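About Hemmin

Hi, I'm Sulastri Yusof, and I run Hemmin, a small electronics workshop in Raltthorpe. We repair little circuit boards, put together starter kits and teach evening classes for anyone who's ever wanted to pick up a soldering iron (kids over ten too, if they bring a grown-up!).

I started out at my kitchen table with one iron and a shoebox of parts. Then Setsuko Sasaki joined me, we ran out of table, and one November we moved into the old print shop on the corner – 40 seats, lots of daylight and terrible parking.

A lot of what we do comes down to wire. Red insulated wire, stripped at the end, with the bare metal bent round into a small loop. I love a good loop! It's the first thing I teach, and I still redo mine when the ring comes out lopsided.

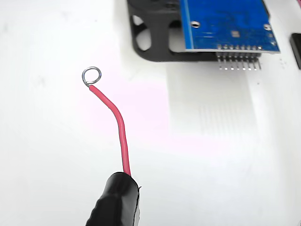
Setsuko is stricter than I am and makes people practice on scrap before they get anywhere near a board. Her students do turn out neater work than mine, so I've stopped arguing. We keep the worktops white in the classroom, and yes, they get smudged, and yes, we wipe them down on Fridays.

Boards are the fun part. I like the blue ones best, with the traces zigzagging all over and a row of header pins along one edge, and I'll happily talk about solder pads for as long as you'll let me. We've sent out 3554 kits so far and I'd dearly love to hit 4000 before our next birthday.

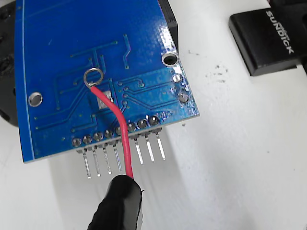 Come and see us

Classes run most weeknights and the door's open on Saturdays for repairs. Ask for me or Boonmee Rojanasak at the front desk – he knows where everything is, including the good cookies.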